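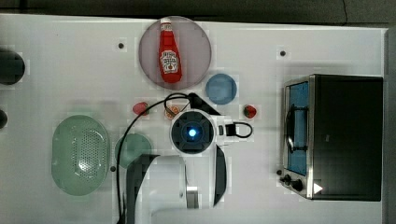

Teaching an Arm to Clear the Table: Project Report

Adom Tetteh
Shared workshop build, second-year project
22 October 2021

1. How this started

I have wanted to build something that tidies up after breakfast for as long as I have been the one asked to tidy up after breakfast. When the time came to hand in a project idea, I wrote down "robot that sets and clears a small table" and figured somebody would talk me out of it. My advisor read it, asked where I was planning to put the thing, and signed the form. So that was that, and I had to go and find a place to put it.

The place turned out to be Gumalia, the shared workshop a short bus ride from campus, where I already had a membership from a bookshelf I was building (still not finished, if you're wondering). They let members keep a bench for longer projects if you fill out a sheet and keep the aisle clear. Most of the folks there are doing furniture or bikes, and I got a lot of friendly questions over the months from people on their way to the drill press. Some of those questions ended up changing the project, and I'll try to give credit where I can remember who asked what.

I called the project Planix. It started out as the name of the folder with the planning code in it, and then it was on everything.

2. What I set out to do

The goal in the proposal was short. The arm should pick up an item from the table, know what it is, and put it where it belongs. Food goes on a plate or in the colander, bottles stay out of the way of the oven door, and if everything is already where it should be the arm should leave it alone. I added a stretch goal of putting something inside the toaster oven and closing the door. I'll say right now that I did not get to the stretch goal in any form I'd want graded.

I didn't build the arm itself. It is a white arm with black side panels and a light ring at the wrist, on long-term loan from our department, and what I built is everything that goes with it: the table, the mount, the overhead camera post, the fingers, the cable routing, and all the software that decides what goes where. I mention this up front since people at the workshop kept congratulating me on the arm, and I got tired of explaining and I'm afraid I may have just said thank you a couple of times.

3. The table

The table took much longer than I expected. My first one was a folding table from home and it wobbled every time the arm stopped short. You could see the wobble in the camera pictures, and all my positions came out wrong by the width of a finger. I spent two weeks trying to fix that in software before one of the furniture people leaned on the corner of the table, looked at me, and walked away. I got the message.

The second table is heavier, with a plain white top. I liked white because it makes nearly everything stand out for the camera, strawberries especially. Ketchup bottles have a bit of white on them too, between the cap and the label, and that did cause some trouble, which I'll get to. The arm reaches in from one side, the toaster oven stands to the right with its door facing the rest of the dishes, and the colander usually lives on the left. In between is where I put the plates, a mauve one and a couple of smaller ones in blue and green.

I picked dishes in different colors on purpose. With a set of matching plates the camera would have had only size and shape to go on, and I was nervous enough about the recognition part as it was.

4. Choosing the things to pick up

I wanted items that were hard in different ways. The strawberries are small and their green tops make them lopsided. The orange one is round and rolls if you so much as look at it. The ketchup bottle lies on its side and is long, so the arm has to pick the right angle before it goes down, and if it grabs too near the cap the whole bottle swings.

The colander was a late addition and I am very fond of it. It's oval, pale green, and full of tiny holes, and those holes confused my first recognition program so badly that it reported the bottom of the colander as a big pile of very small objects. It then tried to pick them up, one after another, with great patience. I let it go on for a while because the people at the next bench were enjoying it so much.

5. Fingers and cable

The fingers went through several versions. The early ones were stiff and flat, fine for the bottle and hopeless for anything round. I switched to a softer printed material with a slight curve on the inside, and after that the orange stopped shooting off across the bench. I'm not going to pretend I worked out that curve with math. I printed some, tried them, and kept the ones that felt right.

The cable is the part of the build I'm least proud of. It's a long black one that arcs over from the arm and down to the near edge of the table, and depending on where the arm is reaching it can lie right across a plate or whatever food happens to be there. For the camera this is a real nuisance. An orange with a dark line through it looks, to a simple program, like two halves of something. I tried clipping the cable closer to the arm, but then it pulled tight when the wrist turned and I was scared of yanking it out. What I ended up doing was adding pictures with the cable in the way to my training set, plenty of them, so the program would learn to see past it. It helped a good deal. A proper cable guide would help more, and if anyone picks up this project after me, please start there.

6. Software

There are two programs. The first one looks at the overhead picture and makes a list of what is on the table and where. The second one, the planner, takes that list and decides on the next move. They talk to each other through a plain text file, which my advisor made a face at, but it meant I could open the file and read what the arm thought it was doing. When you are working by yourself in the evening that is worth a lot.

For the first program I took and labeled 733 pictures of the table, moving things between each one. I did nearly all of them in February, in a coat, as the heat in the back half of the workshop is more of a suggestion. I'd put on a podcast, shift a strawberry, take a picture, shift a plate, take another. By the end I was dreaming about it.

The planner is simple. It picks whichever item is out of place and has the most clear room around it, moves that one, and looks again. My first try planned the entire cleanup in advance, and it was a mess the moment anything slid. Looking again after each move is slower, but I find it much nicer to watch, and it forgives a lot.

7. Results

For the final test I ran 73 pick-and-place tries, with the items in a new arrangement each time. In 66 of them the item ended up where the planner meant it to go. I counted a try as failed if the item was dropped, put down in the wrong place, or not picked up at all, even if the arm got it on a second go.

Strawberries did best, to my surprise. The bottle was behind most of the failures. When it lies on a plate, the rim holds part of it up at a slant, and my program assumes everything is lying flat. The arm goes down to the height it expects, the fingers close a little off, and the bottle rolls. The white cap also went missing against the table now and then, and the program would decide the bottle was shorter than it is and aim for the wrong middle.

I also tried the whole thing with the overhead lights off and just the window. I only did it for one afternoon, so I've left it out of the numbers, but it went worse. The shadow inside the rim of the colander got reported as an object again, which brought back memories.

8. What I would change

I would build the heavy table first. I'd also put the camera on its own stand. It's on a post bolted to the table, and although the new table hardly moves, hardly is still something. A second camera from the side would sort out the tilted bottle, I'm fairly sure, and I had the mount drawn up for it but ran out of weeks.

The oven deserves another try too. The door handle is a good shape for the fingers, and getting hold of it was fine. Pulling the door open in a nice arc was the trouble, because my planner only knows straight lines. I've left my notes on this in the project folder under "oven, sorry."

9. Thanks

Thank you to everyone at Gumalia who put up with the beeping, and to my advisor for signing the form. Thanks as well to whoever left the box of good clamps by my bench with no note on it. They're back on the rack by the door, all except the small one with the orange handle, which is holding up the camera post, and I'll return it as soon as I've taken the post down.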